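Rutport Poultry Keepers — Minutes of the General Meeting, January

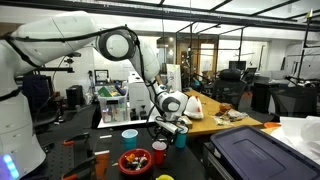
Teal cup, work surface.

Meeting opened 7.30 pm. Chair: Édgar Quintero. Minutes: Mahlet Hadgu. Apologies as per the attendance book.

1. Previous minutes
Accepted with one correction. The pullets sold at the last sale day were Australorps, and had been recorded as Langshans.

2. Finances
Opening balance $564. Hire of sale pens and a new lock for the shed came to $149, leaving $415 in the account. Ring orders still to be paid for by members. Accepted.

3. Duck pens at the autumn show
Discussion on whether the bottom row of pens is suitable for Muscovies. Last year's drakes had no room to turn and two exhibitors took their birds home early. Édgar has measured the spare wire panels and there are enough to make double pens along the back wall.
Moved that Muscovies and Pekins go in double pens and Calls stay in singles. Carried.
Entries will be capped at 86 birds for the waterfowl section. Bantam ducks count towards the cap.

4. Incubator
The club incubator is running hot on the top tray. Mahlet reported that a setting of 40 Khaki Campbell eggs gave a poor hatch, mostly dead in shell at the top, with the lower trays fine. Agreed to replace the thermostat before it goes out on loan again. Members with bookings in the next few weeks will be rung.
Borrowers are reminded to empty and scrub the water trough before returning the machine — it came back dirty twice over spring.

5. Feed order
Fujimoto have put up the price of layer pellets. Benda will match the old price if the club takes a full pallet of grower crumble as well. Some members were not keen on crumble for ducklings because of the waste. Left until next meeting so that people can say how many bags they want.

6. General business
Leg rings for the new season are in and can be collected from the Grastulari Road shed.
Question about fox netting over the shared run. The northern side has sagged and needs new posts. Working bee to be arranged once the ground softens.
One trio of Silver Appleyards for sale, see Mahlet.

Meeting closed 9.05 pm. Next meeting at the hall, same time. Please bring a plate.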